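Why does wool keep you warm?

Print this page | E-mail this page
Last updated: January
Reading time: 9 minutes

Put on a jumper that has been lying in a cold room. For a moment it feels cold. A minute later you feel warm. The jumper has no heater in it and no battery. So where did the heat come from?

It came from you. Your body makes heat all the time, even when you are asleep. It does this by using the food you eat. The inside of your body stays close to 37 degrees Celsius, and in winter the air outside is much colder than that. Heat always moves from a warm place to a colder one, so your heat is always leaking away into the air. A jumper slows the leak down.

You can test this with two bottles of warm water from the tap. Put a thick sock over one and leave the other bare. Stand them side by side in a cool place and feel the water in each after half an hour. The one in the sock will be warmer. Now try it with cold water from the fridge, on a hot day. The bottle in the sock will stay cold for longer. The sock does not make things warm or cold. It makes it harder for heat to get through, whichever way the heat is going.

A material that heat finds hard to get through is called an insulator.

The secret is air

Most of the work in a jumper is done by something you cannot see. It is air.

Air is a very good insulator as long as it keeps still. When air can move about, it carries heat away with it. This is why a windy day feels colder than a calm day, even if the thermometer says the same. Your skin warms the thin layer of air next to it, and then the wind blows that layer off and brings a new cold one.

Knitted cloth is full of small gaps. Hold a piece up to a window and you will see the light coming through it. Each gap holds a little air, and the air cannot easily get out or move around. Thick, soft, crumpled cloth holds more air than thin, flat cloth.
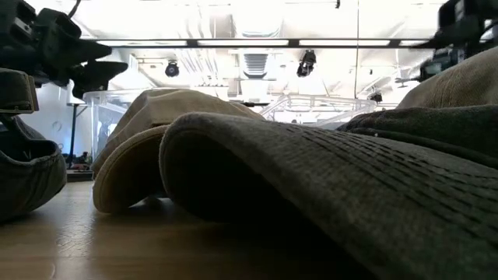 Squash a woolly hat in your fist and then let go. When you squash it, you are pushing the air out. When you let go, the hat springs back and the air goes in again. A hat that has gone flat and hard after many years is not as warm as it was, even though it has the same amount of wool in it. It has lost its places for keeping air.

Birds know how to use this trick too. On a frosty morning you may see a robin that looks as round as a ball. It has not eaten too much. It has fluffed up its feathers so that there is more air trapped between them.

Your own body tries to do the same. Goosebumps happen when tiny muscles in your skin pull your hairs upright. If you had a thick coat of fur, this would make the coat deeper and warmer. People have very little hair on their arms, so it does not help us much, but our skin still does it.

Why wool is good at it

Wool is the hair of a sheep. A human hair is often quite straight and smooth, but a wool hair has small bends all the way along it. These bends are called crimp. Because of the crimp, wool hairs cannot lie flat against each other. They push each other apart, and air fills the spaces.

If you look at wool with a strong microscope, you can see that each hair is covered in tiny scales, a bit like the tiles on a roof. The scales can catch on each other. This is what makes felt. If you rub wool with warm water and soap, the scales hook together and the wool gets tighter and thicker until you cannot pull it apart. Felt is used for hats, boots, slippers, and the round tents called yurts.

It is also the reason some wool jumpers come out of a hot wash much too small. The washing machine has started turning them into felt.

Wool can also hold a lot of water inside its hairs before it feels wet. Cotton is different. Wet cotton soon clings to your skin, and the water fills up the gaps where the air used to be. Water lets heat through far more easily than air does. This is why people who walk up mountains in cold weather are told not to wear cotton next to their skin.

Wool is not the only thing that works. Fleece jackets are made from a kind of plastic, sometimes from old drinks bottles that have been melted and pulled into threads. Down is the soft under-feathers of ducks and geese. They are all quite different, but they keep you warm in the same way, by holding air still.

From the sheep to the shop

Most sheep are sheared once a year, in spring or early summer. It does not hurt if it is done with care. The wool comes off in one big piece called a fleece.

A new fleece is greasy and full of bits of grass. The grease is called lanolin, and it helps keep rain off the sheep. At the Garkero mill the fleeces are washed in 2 long tanks of warm water, one after the other. The lanolin is saved and sold to people who make hand cream.

Next the wool is carded. This means it is combed between rollers covered in small wire teeth, until the hairs are pulled into a soft, loose rope. Then it is spun. Spinning is just pulling and twisting. You can try it with a bit of cotton wool. Pull a little of it out with your fingers and it falls apart. Pull it out and twist it at the same time and you get a thread that is surprisingly strong.

The twisted thread is called yarn. Yarn can be woven or knitted. In weaving, straight threads go over and under each other. In knitting, one yarn is made into rows of loops, each one pulled through the loop below. The loops are what make a jumper stretchy. They are also what makes it warm - a loop is mostly a hole with yarn round it.

İlker Yalçınkaya works at Garkero and looks after the knitting machines. The biggest has 656 needles and can knit the back of a jumper in 14 minutes. Before it was bought, the same job was done by hand, and a good knitter took days over it.

What about your feet?

Feet and hands get cold before the rest of you. When your body is short of heat, it looks after the most important parts first, which are your heart, your lungs and your brain. It makes the blood vessels in your fingers and toes narrower, so less warm blood goes there. Your toes go cold so that your middle can stay warm.

Floors make it worse. Stand with one bare foot on a rug and one on a tiled floor. The tiles feel much colder. Most people think the tiles must be at a lower temperature, but if both have been in the same room all night they are at the same temperature. The tiles let heat out of your foot quickly and the rug lets it out slowly. Your foot cannot measure how cold the floor is. It can only feel how fast it is losing heat.

Wood is somewhere in between. It feels colder than a rug and warmer than tiles.

A slipper puts a layer of trapped air between your foot and the floor. It needs a thick sole to do this well, as your weight squashes the cloth underneath and pushes the air out. It should not be too tight either. Tight slippers leave no room for air, and they can press on your blood vessels so that even less warm blood reaches your toes. Two pairs of thick socks crammed into a small boot can be colder than one pair.
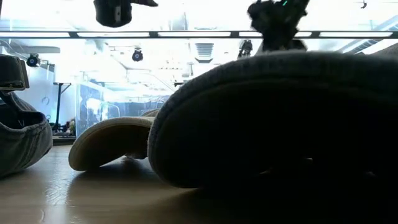
Kocabaş wrote to us to say that the part about tight socks is true, and that it works for gloves as well. Mittens are warmer than gloves made of the same wool, the letter said, and it asked if we could explain why.

We can. In a glove each finger is on its own, with cold air on every side of it. In a mitten your four fingers share one space and warm each other. There is also less cloth facing the outside air, so there is less of it for heat to leak through. Penguins huddle together on the ice for the same reason.

Try it yourself

You will need three jars that are the same size and have lids, a thermometer, an elastic band or two, a woolly sock and a plastic bag. Ask an adult to help with the warm water.

1. Fill all three jars with warm water from the tap. Put the lids on.
2. Pull the sock over the first jar.
3. Wrap the plastic bag tightly round the second jar and hold it on with the elastic bands.
4. Leave the third jar with nothing on it.
5. Take the temperature in each jar every ten minutes for an hour, and write it down. Put the lids back on each time.

Before you start, write down which jar you think will cool fastest. If you have another sock, do the whole thing again with that sock soaked in water and squeezed out, and see what is different.

Words to know

Carding - combing wool so that the hairs are loose and even.
Crimp - the small bends in a wool hair.
Felt - thick cloth made by rubbing wool until the hairs lock together.
Insulator - a material that heat finds it hard to get through.
Lanolin - the grease in a sheep's wool.
Yarn - thread made by twisting fibres together.

Print this page | E-mail this page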